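Ostrowski opens clothing repair counter in Tiltow

TILTOW – Ostrowski, the family-owned laundry and alterations business, will open a clothing repair counter at its Tiltow shop in March. It is the company's first new service since it moved its pressing work to Ultham.

The counter will take everyday garments for hems, zippers, buttons, patches and split seams. Customers can drop off items during regular shop hours and collect them within five working days. Work clothes and school uniforms will be given priority in the weeks before each school term.

"We kept sending people away with a coat that needed one new zipper," said Ro-un Yook, general manager of Ostrowski. "Most of them told us they would throw it out. We have the machines and the staff, so we decided to offer the work ourselves."

Two sewers have been hired for the Tiltow shop. Both trained at the Ultham plant, where the company will continue to handle leather, wedding wear and other items that need specialist equipment. 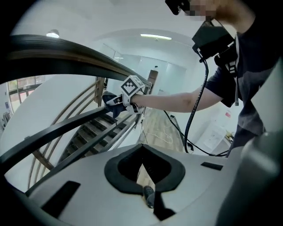
Handling a dark navy cloth.

Prices will be posted at the counter and will be the same for all adult sizes. Children's clothing will be charged at a lower rate. Items too worn to mend will be returned to the customer at no charge, or passed on for use as rags if the customer agrees.

Ostrowski will also run four free evening classes in basic mending at the Tosness community hall. The classes cover hand stitching, darning and replacing buttons, and no experience is needed. Participants are asked to bring a garment of their own in any colour or fabric. Thread and needles will be supplied.

"A lot of people own a sewing kit and have never opened it," said Kyung-tae Cheon, who will teach the classes. "By the end of the first evening they should be able to put a button back on and have it stay there."

Places can be booked in person at either Ostrowski shop. Classes start at 6:30 p.m.

About Ostrowski
Ostrowski provides laundry, pressing and alterations to households and small businesses from its shops in Tiltow and Ultham.

Media contact
Ro-un Yook, General Manager, Ostrowski, Tiltow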